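Visit to the Indano Workshop, Kirkdale
Report to members of the Tenville Engineering Society

Members of the Society were received at the Kirkdale workshop of Indano in March. The purpose of the visit was to see how the firm looks after its hand-held grippers, which are used by its staff to record handling tasks for later use on robot arms. The party numbered 12 and was met at the side entrance by Ravinder MacLeod, who has charge of the maintenance bench.

After a short safety talk the party was taken to the bench itself, known in the workshop as Nicholas after the first tool repaired there. Each gripper comes to Nicholas after 900 closing cycles, or sooner if an operator reports a fault. The count is kept on a card that travels with the tool. Mr MacLeod remarked that the card had outlasted two attempts to replace it with software, and that he saw no need for a third.

The first check is for play in the fingers. The tool is held low over a flat wooden tabletop with its two jaws open, and each finger is pressed lightly from the side. Any movement at the root is noted before a screw is touched. The operator then looks along the inner faces, which must stand square to one another across the gap. A finger that has taken a knock will often look sound from above and show its fault only from this angle. 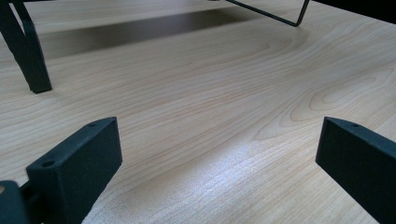 Members asked how often the fingers themselves are replaced. The firm's practice is to change both fingers of a pair together, even where only one is worn, as a new finger set against an old one tends to pull the grip to one side. Fixings are tightened in two stages, with the jaws closed and opened between them. The old pair is labelled and kept for 10 weeks in case a recording made with it has to be looked at again.

The second part of the service concerns the linkage. Dust is brushed out dry and the joints are wiped with a lint-free cloth. Oil is not used at this bench - it had in the past found its way on to the camera lens. The lens is cleaned last, and a short test recording is made of the fingers opening and closing over the bare table. If the fingers do not return to the same place in the recording, the tool goes back to the first check.

Two members were invited to carry out the side-play check for themselves. One passed a tool which Mr MacLeod then failed, and there followed a useful discussion on how much of this work depends on touch. The firm is considering a simple gauge for the purpose, though no decision has been made.

The party left at 5 o'clock after tea in the stores office. The Society records its thanks to Indano and to Mr MacLeod for the time given. Members wishing to see the service card may ask the Secretary for a copy.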